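# Shopping basket

A **shopping basket** is a small open container with one or two handles, carried by a customer around a store and given back at the checkout. It is the lesser relative of the shopping cart, preferred by people who have come in for one thing and will leave with nine. Most modern baskets are molded from plastic, although wire survives in hardware stores and in places that would like to resemble hardware stores.

## Construction

The usual plastic basket is a tapered box, wider at the rim than at the floor, so that empty baskets nest. Nesting is the main achievement of the design and also its main fault, as two baskets left together over a weekend may decline to separate.

Walls and floor are normally pierced. The openings save plastic, let grit and onion skin fall through onto the customer's shoes, and allow a cashier to see that something has been left at the bottom. Patterns vary by maker. Long slots with rounded ends are common, sometimes with small round holes between them.
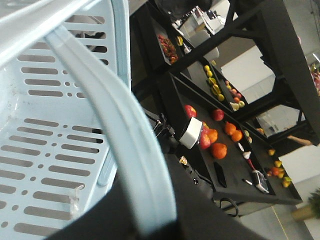
*Slotted side wall and handle of a light blue basket, with a fruit display behind.*

Handles come in two arrangements. A single handle hangs from the center and swings. Paired handles fold outward onto the rim and meet above the load when lifted, provided the load is no taller than the designer had in mind. A baguette defeats both.

## Use in produce sections

Fruit is the basket's natural cargo and its hardest test. Lemons travel well and can be put in first. Strawberries and cherry tomatoes go in last, on top, where they remain until the shopper remembers canned goods. Peaches and pears bruise against the ribs between slots and may come home with a faint print of the wall pattern – a form of branding no grower has asked for.

Stores tend to stack baskets at the entrance, before the produce. The Godau chain tried a second stack beside the dairy case in August, on the theory that customers only admit to needing a basket once their arms are full. Its Skornasow store began the trial with 526 baskets and kept the second stack afterward.

## Color

Blue, red, green and gray account for most baskets in service. Light colors look clean when new and show every scuff from then on. Dark colors hide wear but also hide the grape that has been in the corner since spring. The Dogar catalog lists light blue as a standard shade and describes it as "fresh."

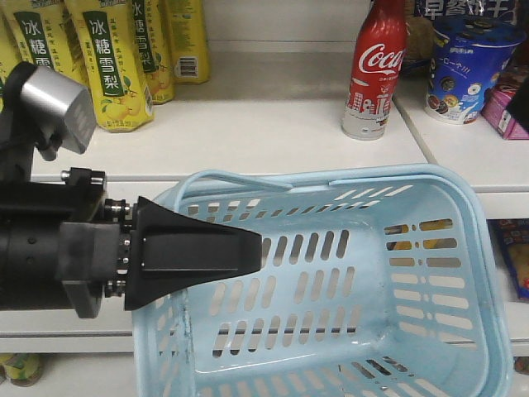
**Why do baskets have holes in the floor as well as the sides?**
Floor holes let water drain after washing and keep damp vegetables from sitting in a puddle.

## Care and retirement

Baskets are rinsed, wiped or, in larger stores, run through a washer. The Benix rack washer takes 10 at a time. Labels and tape resist all three methods and are generally left to outlive the basket.

A basket is retired when a handle cracks or the rim splits. Many are retired earlier, by customers, and go on to long second careers holding laundry, garden tools or other people's records.

## See also

- Shopping cart
- Crate
- Reusable bag

*Last revised 11/01/2025*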